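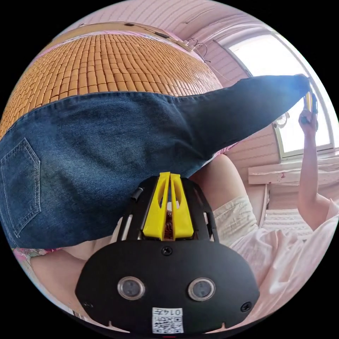

A black hand-held gripper with two yellow fingers.

PRESS RELEASE
For immediate use

Brulstead, April. The Lubis Customary Council has set the program for the installation of its new head, Madam Saodah Pattinasarany, who was chosen by the elders of the nine family houses in the last dry season.

The installation will be held on Thursday in the open field beside the council house at Tarora, starting at 9:00 am. Guests are kindly asked to be seated before this hour, as the road will be closed when the procession leaves the river landing.

Madam Pattinasarany takes the seat left by her late uncle, who led the council for 19 years. She has worked as a school inspector in the district and has served on the council as speaker for the last four years.

According to the program, the elders will first carry the council staff from the landing to the field. The oath will be read in the old language and then in English, so the younger families and the visitors from other towns can follow it. After the oath, each family house will present a woven cloth to the new head. The singing groups of Tarora and Jetik will perform during the presentation.

"We have waited with patience for this day, and we wish to do it in the proper way," said Aiman Rondonuwu, secretary of the council. "The families who live abroad were informed early, and many of them already confirmed that they are coming home."

The council has agreed that no political party may bring flags, banners or printed shirts to the field. Party leaders are welcome as guests, and they will sit with their own families. Speeches are limited to the new head, the district officer, Ms. Aurelia Coman, and one speaker for the women of the nine houses, Mrs. Yanti Tarigan.

A shared meal will follow at the market hall. Families who wish to give rice, fish or firewood should bring it to the hall on the evening before the event. Gifts of money will not be received at the field. They can be handed in at the council office, where a receipt will be written.

The two-day period of quiet before the installation will be kept as usual in Tarora. During these two days there should be no drumming and no loud music after sunset. Shops and the clinic will remain open with their normal hours.

Buses from Jetik will leave from the old post office at 7:00 am and return after the meal.

Reporters who want to attend should give their name to the council office in advance.

Contact for the press:
Ratih Pangaribuan
Information Desk, Lubis Customary Council
Council House, Tarora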